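¿Cómo limpio un cerezo artificial sin que se le caigan las flores?
Publicado por Mayu Hirano el 2018-03-19 en Casa y decoración
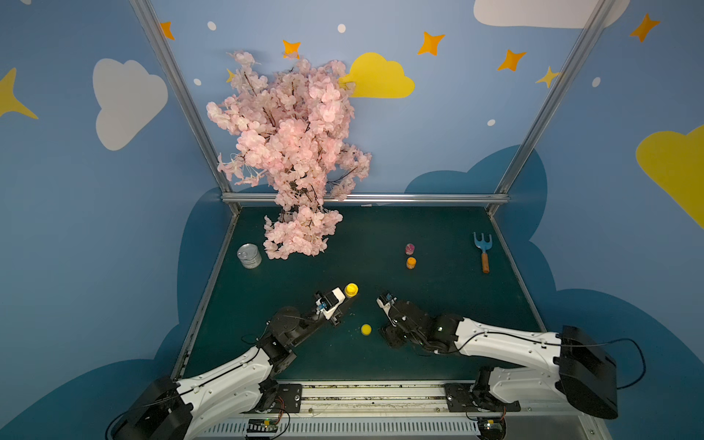

El cerezo, al fondo a la izquierda, con la pared de nubes detrás.

¡Hola a todos! Tengo este cerezo de flores rosas en el rincón de jugar, sobre una mesa verde azulada oscura, y me encanta cómo queda con las nubes pintadas, pero coge un polvo tremendo. Probé con un paño húmedo y me quedé con dos flores en la mano (qué disgusto). ¿Se puede mojar? ¿Y la pared celeste, la froto con algo o me llevo las estrellas por delante? De paso: hay un rastrillo infantil azul, vasitos, una lata y una pelota amarilla siempre por la mesa, y acepto ideas para guardarlos.

Takeshi Shibata
Yo mojarlo, no. El mío es de Amano, me costó unos 900 pesos y el alambre de las ramas se oxidó en cuanto le eché agua. Uso una brocha de maquillaje vieja, de arriba abajo, y luego el secador en frío a un palmo. Tardo 10 minutos y lo hago cada dos semanas. Las flores sueltas las pego con una gotita de silicona caliente, pero poquísima, que si no se ve el pegote. Para la pared, esponja blanda apenas húmeda y prueba antes en una esquina, que depende mucho de la pintura.

Drollico
la lata mírale el borde antes de dejarla con los juguetes, algunas cortan. el rastrillo colgado de un gancho y lo demás a una caja con tapa

Tuda69
A mí el secador me voló media copa en junio, así que ojo con la potencia!! Ahora solo brocha.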